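Setting up a foot pod and heart rate strap for track sessions
Section 6 of the Ernthorpe club training guide
Last updated: March
11 comments | 2 shares

Read this before you pair anything. The Skarico watch will offer to set itself up, and it will do it badly. The default stride length comes from the height you typed in, and two runners of the same height can have very different strides. The club has been burned by this enough times that we now ask everyone to calibrate by hand. 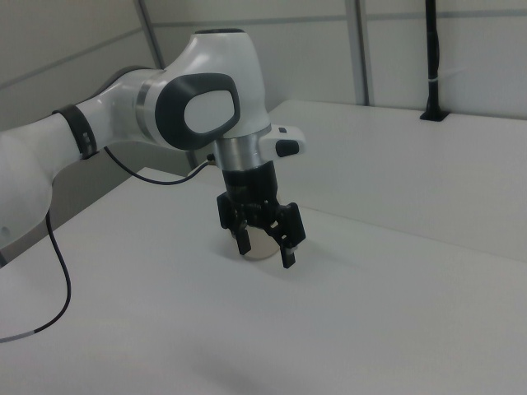 By Amr Younis. Track notes checked by Ragnvald Åberg.

6.1 Before you start

You need a charged watch, the foot pod, the chest strap and a track with clear lane markings. The Lerkdale track is fine. A treadmill is not, whatever the quick-start card tells you. The belt speed on most gym treadmills is a guess, and you would be calibrating one guess against another.

6.2 Fitting the pod

1. Thread the pod cradle under the two lowest crossings of your laces.
2. Snap the pod in with the arrow toward your toes.
3. Tug it. If it rocks, take up the lace and try again.
4. Put it on the same shoe every time. Moving it to the other foot can change the reading, and "works on either foot" on the box should not be taken too seriously.

Note: New shoes mean a new calibration. The watch will claim to adjust by itself after a few runs. I have not seen it do this in any way I would trust.

6.3 Calibrating on the track

1. Turn off "Auto stride" under Sensors > Pod > Advanced.
2. Turn off GPS for this session. If you leave it on, the watch blends the two readings and you can't tell which one is wrong.
3. Jog 2 easy laps to warm up. Do not record them.
4. Start recording at the finish line, in lane one, close to the inside line.
5. Run 4 laps at a steady, easy pace. Stop the watch as you cross the line.
6. Compare the distance on the screen with 1,600 meters. Our last test pod showed 1,651, straight out of the box.
7. Divide the true distance by the distance shown, then multiply by the calibration factor already on the watch. Enter the result and save.
8. Repeat steps 4 to 6 to check it.

Caution: Don't calibrate at race pace. The factor can drift as you speed up — a number set during hard running will flatter or punish your easy days, and the easy days are most of the week. 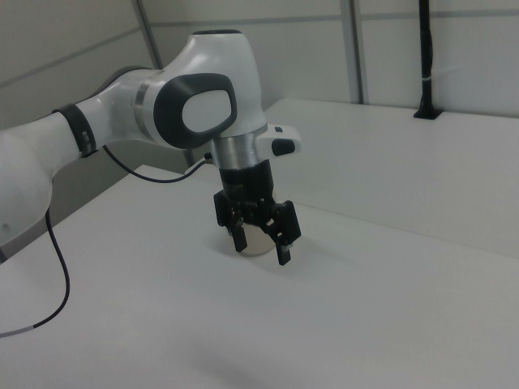 Do I have to recalibrate for every workout?

Only when you change shoes, move the pod or replace its battery. Otherwise check it once a month with 4 laps and leave it alone if the distance looks right.

6.4 The chest strap

1. Wet the electrode patches with plain water.
2. Fasten the strap just below the chest muscles, snug enough that it doesn't slide when you jog in place.
3. Wait for a steady reading before you start the session.

Note: If your heart rate sits exactly on your step rate for the first mile, be suspicious. Rewet the patches and check again.

Ignore the "Recovery Score." Barrientos, who make the strap, don't say how it is worked out, and until they do I would go by how your legs feel on the stairs.

Questions about this section: ask at the track or use the club contact form
© Ernthorpe Running Club | Back to top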